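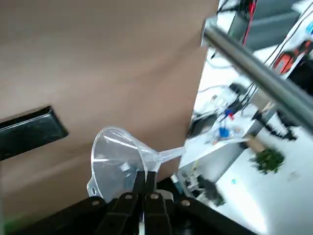

Handout 2: Funnels, and Pouring Without Tears

Kitchen and Workshop Basics, Kudville Evening Classes
Notes for the August group

Welcome back, everyone. Last time we spent so long on measuring jugs that the poor funnels never came out of the cupboard, so this handout gives them the whole two pages they deserve. Please read it through before we meet, even if you have been pouring things into bottles all your life - I had been doing it for years before I learned to leave a gap for the air, and I still think of all that oil I wiped off the counter.

The parts and what we call them

Cone, or mouth. The wide end. A generous cone forgives a shaky hand, but it can also make a small bottle top-heavy, so hold on to both.

Neck. Where the cone narrows into the spout. Powders love to pack themselves in right there, and if your funnel has stopped for no reason you can see, look at the neck first.

Spout. The narrow end. What matters to us is its outside width, compared with the inside of the bottle's opening.

Tab. Many plastic funnels have a little tab on the rim with a round hole through it. You can hang the funnel up by it, and it makes a nice place to put your thumb while you pour.

Why I like a clear one

We have all sorts in the Ullirden room, and you are welcome to use whichever you please, but the clear plastic ones are the ones I reach for. You can see the level rising in the cone and stop before it gets to the brim. You can also see anything that has found its way down toward the neck, and that is worth a look every single time you pick one up. Hold it on its side, turn it toward the window, and look through the wall of the cone as well as down the spout. Last year's group found a dried bean, a bottle cap liner and most of a paper label, all in one evening!

Choosing the size

Try the spout in the empty bottle first. It should drop in easily and have a bit of wiggle. If it fits snugly all the way around, the air in the bottle has nowhere to go, and your liquid will sit in the cone and then come down in gulps. Lift the funnel a tiny bit as you pour, or slip a folded strip of paper between the spout and the bottle neck.

For dry goods such as rice, sugar or salt you want the widest spout the opening will take. Fine flour is the stubborn one. Add it a spoonful at a time and tap the side of the cone with a finger. Please don't poke upward from below, however tempting it is (you will get flour up your sleeve).

Class exercise: the 300 milliliter pour

You will need a jug, a bottle that holds more than 300 milliliters, a funnel, a tray and a dry cloth.

Stand the bottle in the tray. Measure 300 milliliters of water into the jug, reading it at eye level as we did last time. Set the funnel in the bottle, steady the neck of the funnel with your free hand, and pour against the side of the cone so the water slides around and down. Keep the cone no more than half full. When you are finished, let it drip before you lift it away.

Now pour the water back into the jug and read it again. Write both numbers on your sheet. One of the pairs at Wutgate finished with 191 the first time they tried it, and the rest was in the tray and on their shoes, so you are in good company whatever you get. Do it again with the spout lifted a little and compare.

Washing and putting away

Wash funnels soon after use, in warm soapy water, and push a narrow bottle brush through from the cone end. Oil clings to plastic, so give an oily one a second wash. Stand them mouth down on the rack, or hang them by the tab if there is a free hook. Don't stack them damp - they stick together, and then we all stand there tugging.

Keep one funnel for food and another for everything else, and mark the second one clearly on the rim. The Miranda shelf is food only. Anything that has touched paint, glue or lamp oil lives in the lower drawer and stays there, even after it has been washed.

For next time

Bring one bottle or jar from home that you find awkward to fill, clean and with its lid. Narrow-necked sauce bottles are especially welcome, and so are those pretty square ones that always pour down the outside. We will start with jars and work down to the smallest openings.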